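Help wanted: table setter and home packer, part time

Hi! I'm Recep Aksoy and I run Dorgate, a small business that gets rental apartments ready for guests. We wash, fold, wipe, set the table and pack up whatever the last people left in the cupboards. I've been doing most of it on my own and I need a second pair of hands, maybe a third once February comes and the bookings pick up again.

Most of the job is tables and kitchens. You'd clear everything off, wipe the surface down, put the mats back where they go and then lay out the plates, cups and cutlery the way the owner likes them. I'm fussy about the clearing part – I want to see plain tabletop before a single plate comes back. I like a woven mat, the olive and khaki kind with a tight weave, and I like it lying flat with a nice straight edge. If a crooked mat bugs you too, we'll get along great.
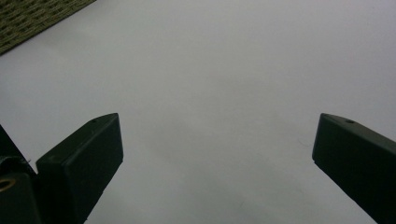
What you'd be doing

Setting and clearing tables, wiping counters, sorting drawers (so many drawers!), folding towels and packing dishes into boxes when an owner moves out. The boxes can get heavy, but we lift those together. The apartments are all in the Yüksel building, so there's no driving between jobs, just a lot of hallway.

Pay and hours

It's 80 dollars for a morning and 100 if we run into the afternoon, paid the same day. Mornings start at nine. You pick your days, but please tell me by the weekend which ones you want.

Who I'm looking for

You don't need experience. I'll show you how I fold and how I wrap glasses, and you can tell me if you know a better way – I've changed my mind before. Please be okay with cleaning sprays and with being on your feet.

How to apply

Leave a note for me at the Dorgate desk, apartment 58, with your name, your phone number and the days you're free. I'm taking notes until 29 Sep 2020 and I'll call everybody back.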